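4 Hazer Set-up and DMX Addressing

This section covers placement, filling, power-up and control of the Hanico water-based hazer. Read section 2 (Safety) before you start. Rigging points and load limits are in section 3.

4.1 Before you start

You will need:
- the hazer and its power cord
- haze fluid, Hanico type W only
- a DMX cable with 5-pin connectors, long enough to reach the nearest fixture or the console
- a DMX terminator if the hazer is the last unit in the line
- a small flashlight for reading the fluid gauge

CAUTION: Do not use oil-based fluid, fog fluid, or fluid thinned with tap water. Minerals in tap water clog the heat exchanger, and the damage is not covered by the warranty.

CAUTION: Tell the venue before running haze for the first time. Optical smoke detectors may respond to it. Detector isolation must be arranged with the building's fire safety contact and restored after the show.

4.2 Placing the unit

1. Stand the hazer on a flat, level surface. The unit must not tilt by more than 15 degrees in any direction while it contains fluid.
2. Leave at least 2 feet of clear space in front of the outlet and on both sides. Drapes, paper and set pieces must stay outside this area.
3. Point the outlet away from performers and audience. The grille and the air directly in front of it are hot during output.
4. If the venue has moving air, place the hazer upstream of the area to be covered. Haze released next to a return vent is drawn out of the room before it spreads.
5. Check that the rear intake is not blocked by cable or cases.

Note: In rooms with a high ceiling, a low position with the fan set to medium gives a more even layer than a high position with the fan set to full.

4.3 Filling the tank

1. Switch the unit off and unplug it.
2. Turn the tank cap to the left and lift it out. The pickup tube is attached to the cap. Let it drain into the tank before you set it down.
3. Look into the tank with the flashlight. If there is sediment, empty the tank and rinse it with distilled water.
4. Pour in fluid up to the MAX line. Do not overfill.
5. Wipe up any spills. Fluid on a stage floor is slippery and may not be visible under work light.
6. Refit the cap and turn it to the right until it clicks.

Fluid use depends on output level. At full output, a full tank lasts almost 15 hours. The display shows LOW FLUID when the level drops below the sensor, and the pump stops shortly after. This is a normal protection function.

4.4 Power-up

1. Connect the power cord to a non-dim circuit. Never connect the hazer to a dimmer, including a dimmer channel set to full.
2. Set the rear switch to ON. The display shows the firmware version, then HEATING.
3. Wait until the display shows READY.
4. Press TEST and hold it. Output should begin within a few seconds. Release TEST to stop.

If no haze appears, check the fluid level and the cap, then try again. On first use, or after the tank has run dry, the pump may need several tries to draw fluid through the line.

4.5 Setting the DMX address

The hazer uses 2 channels. The first controls haze output and the second controls fan speed.

1. Press MENU until the display shows ADDR.
2. Press ENTER. The current address flashes.
3. Use UP and DOWN to choose the start address. Hold either key to scroll faster.
4. Press ENTER to save. The display stops flashing.
5. Connect the DMX cable to DMX IN. Run a second cable from DMX OUT to the next device, or fit the terminator.
6. Check the signal indicator. Steady green means that valid data is present. Flashing green means that the cable is connected but the data has errors.

In a typical layout, washes and moving heads are addressed from 1 upward and the hazer is given address 100 to keep it clear of later additions. With that setting, haze output is on channel 100 and the fan on the channel directly after it.

Note: Keep the hazer out of any grand master or blackout group. A blackout that also cuts the fan leaves haze pooled at the outlet.

4.6 Stand-alone timer

The timer runs the hazer without a console. It is ignored while DMX data is present.

1. Press MENU until the display shows TIMER, then press ENTER.
2. Set the interval between bursts, from 1 to 59 minutes.
3. Press ENTER, then set the length of each burst in seconds.
4. Press ENTER, then set the output level in percent.
5. Press ENTER and hold it until RUN appears.

To stop the timer, press MENU once. Settings are kept when the unit is switched off.

4.7 Shutting down

1. Bring haze output to zero and leave the fan at full until the display shows COOL.
2. Set the rear switch to OFF and unplug the unit.
3. Empty the tank before transport. Fluid left in the tank can reach the electronics if the case is turned on its side.

CAUTION: Allow the unit to cool before placing it in its case.

Record the fluid type and the hours shown under MENU > INFO in the service log. The heat exchanger cleaning cycle in section 6 is based on these hours.

Section 4 revised 4 January 2020. Text: Ulla Solheim. Technical check: Tanveer Rizvi.

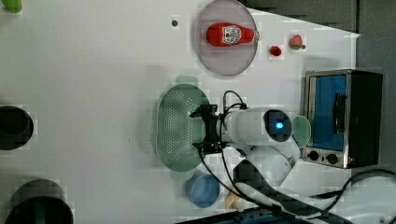
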